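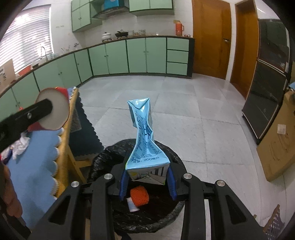 Hand-held gripper kit goes on loan from Hornisley tool library

Anyone who has ever wanted to teach a robot to tidy a kitchen can now borrow the gear to have a go. The Hornisley tool library has added the Betancur hand-held gripper kit to its lending shelves, and after three weeks of passing one round our own office we can report that it is enormous fun, a bit fiddly in places and far better made than we had dared to hope.

The idea is simple enough. You hold the gripper in your hand and do an ordinary job with it: putting a spoon in a drawer, moving a cup, dropping an empty drink carton in the bin. A camera on the tool records what the fingers are up to, and the recordings can be used later to train a robot arm fitted with the same kind of fingers. You don't need the arm at home, and you don't need to write any code to make a recording (you will need some patience with the software afterwards, more on which below).

The kit was put together in Sanulstead by a small team led by Dörte Seidel, a mechanical engineer who spent years on packaging machines before turning to grippers. She wanted something that would survive being used in real homes by people who had never held one before.

"A lab bench is a very polite place," she told us. "Kitchens have glare from the window, cables, wet hands, somebody walking through to get to the fridge. I want people to record there, with all of that going on."

Squeezing the handle brings two soft ribbed pads together through a set of pivoting arms. The pads are the best thing about it. They hang on to awkward shapes wonderfully well, and they give a little when you close them, so a biscuit comes up in one piece. Thin cartons and plastic cups are another matter, and it took most of us a good few tries to learn how lightly you can squeeze. If the thing is going in the rubbish anyway, squeeze as hard as you like! Flat items remain the hard part. A playing card on a bare table defeated everyone here except Ashraful Paul on our news desk, who slid it to the edge and took it from there, looking very pleased with himself.

The whole tool weighs 886 grams with its battery in. That sounds like nothing, and for the first ten minutes it is nothing, but by the end of a long session your forearm will know all about it. The makers suggest stopping for a rest every so often and we would agree. Left-handers are properly looked after, as the handle is the same on both sides and the wrist strap swaps over with one screw.

Battery life came out at 78 minutes of steady recording in our hands, a shade better than the leaflet says. Charging from flat takes longer than we would like, and there is no second battery in the box, so plan your session before you start. Clips are saved to a memory card and copied to a laptop by cable. There is no wireless transfer, which Seidel says was a choice made to keep people's home recordings off other people's servers. We were glad of it.

Now for the fiddly bit. Before each session you have to show the camera a printed card from several angles so that it knows where it is, and if you rush it the software throws the whole lot out and asks you to begin again. The messages it gives are short and rather stern. "Pose lost" came up so often on our first afternoon that it ended up on the office whiteboard. Slower movements helped a great deal, and so did keeping the lens clean. An update planned for December should let you repair a broken session from the point where it went wrong, and we can't wait for that one.

Aino Saarinen teaches an evening robotics class at Valtley College and had the kit for a fortnight before it reached us. Her students took it home in turns and recorded small chores in their own kitchens and sitting rooms, and between them they came back with 1,358 usable clips, everything from folding tea towels to clearing a table.

"What surprised me was how different they all were," she says. "You ask a whole class to throw away a carton and every single person does it their own way. Some of them drop it from a height, some of them practically tuck it in. A robot that has only ever seen me do it would be a very odd robot."

The class trained a small arm on part of the collection. It managed cartons and tubs nicely by the end of term, though it was still hopeless with teaspoons, and this year's group has taken that up as a challenge.

The written guide deserves a mention too. It was rewritten over the summer by Sheyla Sánchez, and it reads like somebody sitting next to you. There are pages on how to set up a room and how to choose a first task, and a very good page on privacy, covering post on the worktop, family photos on the fridge and asking the other people in the house before you begin. She recommends starting with jobs that have a clear finish, such as putting something into a bin or a bowl, so that you can tell straight away whether a clip is worth keeping. Her other tip is to record your fumbles as well and label them, as they can be useful later on.

Hornisley has two kits to lend and over 60 names already on the waiting list, so some patience will be called for. Members can borrow one for a week at no charge with a refundable deposit, and the loan can be renewed once if the next person in line doesn't mind. Each kit comes with the gripper, charger, memory card, calibration cards, a spare pair of finger pads and the printed guide. You will need your own laptop, and the software runs on most machines bought in the last few years.

Efraín Cárdenas, who runs the library's electronics shelf, will be showing new borrowers how to set the kit up at the front desk from six in the evening on loan nights. He asks that kits come back with the pads wiped and the battery charged, and that anybody who finds a reliable way of picking up a playing card please write it in the notebook in the lid of the case.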